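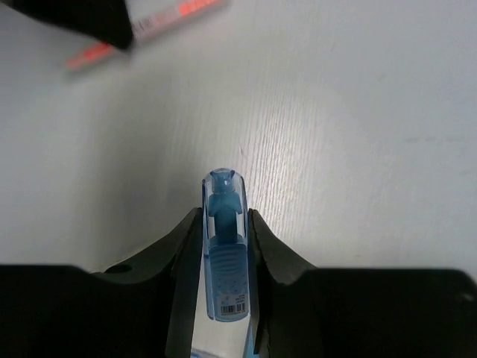 Wrist camera view, fingers closed on the pen with the cap pointing away from the gripper.

How to compare two sets of fingers with a pen

By Dorottya Balogh, Apr 22, 2020

When we changed the fingers on our Torden gripper, Hendrik Pretorius asked me which set is better, the old or the new one. I could not answer him with a number. So I made this small test, and I write it down for the others who work with the same arm.

A pen is a good part for it. It is round, it is smooth, and a clear plastic pen is also difficult for the camera. In the picture you see how the cap takes a bright highlight on the left edge. If your detection looks for edges, it can take this line for the side of the pen. Test with such a pen early and not only with a matte block.

What you need

The arm with wrist camera, both finger sets, one pen with cap, a light table, and the Plimberg controller or any other where you can set the closing force and read back the finger opening.

Step 1. Mount the first finger set and run the homing again. If you skip the homing, the opening value is wrong and you will compare nothing.

Step 2. Set the force to the lowest value which still holds the pen when the arm stands still. For our old fingers this was 69 on the controller scale, for the new ones 112. The scale has no unit, so please do not compare it with another controller.

Step 3. Close on the pen and save one camera image before any movement. Look if the pen is in the middle between the fingers. When it leans to one side, open, correct the arm position and close again. A thin strip of the table between finger and pen near the fingertips is fine, if the contact lower down is good.

Step 4. Move the arm through your test path at slow speed, then at the speed of your real work. Save an image after each run, always from the same arm position.

Step 5. Lay the first and the last image over each other. We use the barcode label as the mark, because it shows a turn of the pen very well. A plain pen gives you no such mark, then put a small piece of tape on it.

Step 6. Change the fingers and repeat everything with the same pen and the same lamp.

Some remarks

Keep the exposure fixed. Black fingers in front of a white table make the automatic exposure jump when the gripper closes.

Wipe the finger surfaces before each set. Dust changes the result more than I expected.

The log sheet is in the Janetside folder, file 737. Please write the force value in the first column.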